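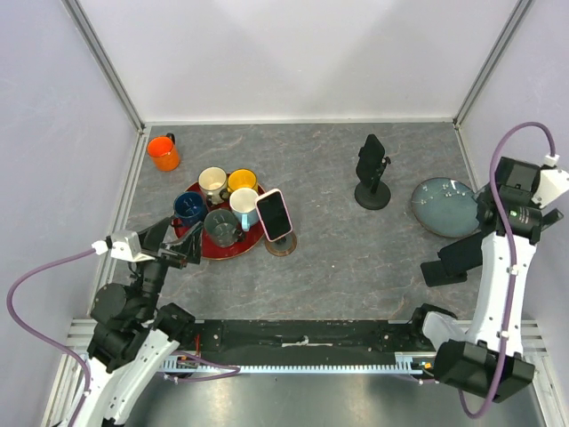

Según Annatjie Xaba, el tercer libro tenía que haber salido hace un año, y la espera se ha hecho larguísima para quienes cerramos el segundo con la nave Jondasov a la deriva y medio reparto desaparecido. Pues bien, ya hay fecha y ya hay título! Se llama «La deuda de Osell» y la preventa se abrió el 2022-03-10, a las nueve de la mañana. Yo estaba delante del ordenador a las nueve menos cinco, con el desayuno a medias.

Para quien llegue de nuevas: hablamos de la saga de Plirkutix, el romance espacial de Anel Visser que empezó como serial en una web de lectura y que luego pasó a libro en condiciones. La protagonista es Rey, contrabandista de mapas, con muy mal genio y una deuda que no contrajo ella sino su madre. En el primer tomo la venden como garantía a los jueces de Osell, en el segundo se enamora (a su pesar, y al mío, que yo iba con el otro) del piloto que tenía que entregarla, y en las últimas diez páginas pasa lo que pasa. No lo cuento por si alguien sigue en ello.

El tercero arranca justo después, con Rey sola en la bodega y sin saber quién ha apagado las balizas. Anel ha colgado el primer capítulo en su boletín y me lo leí dos veces seguidas. Es más oscuro que los anteriores, con menos bromas y bastante más política entre casas, y el piloto no aparece ni de refilón. Me preocupa un poquito, la verdad, porque lo mejor del segundo libro eran sus discusiones en la cabina, pero ella escribe en el mismo boletín que «van a tardar en encontrarse y van a llegar muy cambiados los dos», así que me agarro a eso.

Los datos prácticos, que luego me los preguntáis por privado: habrá edición en papel y digital a la vez, y una tirada especial de 200 ejemplares en tapa dura, numerados y firmados, con un mapa desplegable de las rutas de Plirkutix dibujado por Mpho Kekana (el mismo de las cubiertas). Los numerados solo se piden desde la web de la autora y hay un límite de uno por persona. En el boletín decía también que la lista de aviso tenía 2.204 apuntados antes de abrir, o sea que echad cuentas y no lo dejéis para el fin de semana.

Lo de la extensión me ha hecho mucha ilusión: 89 capítulos. El segundo tenía bastantes menos y a mí se me hizo corto, sobre todo la parte del juicio, que pedía más espacio. Los capítulos van a ser breves y con tres voces, la de Rey, la del piloto y una tercera que todavía no han querido decir de quién es. En el foro de lectores la apuesta más votada es la madre. Riaan Masilela defiende que será la propia Jondasov, la nave, y tiene montado un hilo kilométrico con citas del primer libro para demostrarlo. Yo no lo veía nada claro y ahora, después de leer el hilo entero, pues empiezo a dudar.

Habrá audiolibro, aunque más adelante y sin fecha. Vuelve Dumisani Van Wyk como narrador, y menos mal, porque su voz para el juez mayor de Osell me daba escalofríos yendo en el autobús. Falta saber quién hará las otras dos voces.

Y una cosa más para los que vais con retraso: durante todo marzo el primer libro está rebajado en digital, y el segundo trae al final un relato cortito sobre cómo Rey consiguió su primer mapa. En la edición antigua no venía. Si lo comprasteis entonces, volved a descargarlo y os aparecerá actualizado, a mí me salió a la segunda. Lo he leído esta tarde y hay un personaje, el del mercado, que me suena muchísimo del capítulo de muestra. Si alguien más lo ha pillado, que me escriba, pero avisando de que hay destripe!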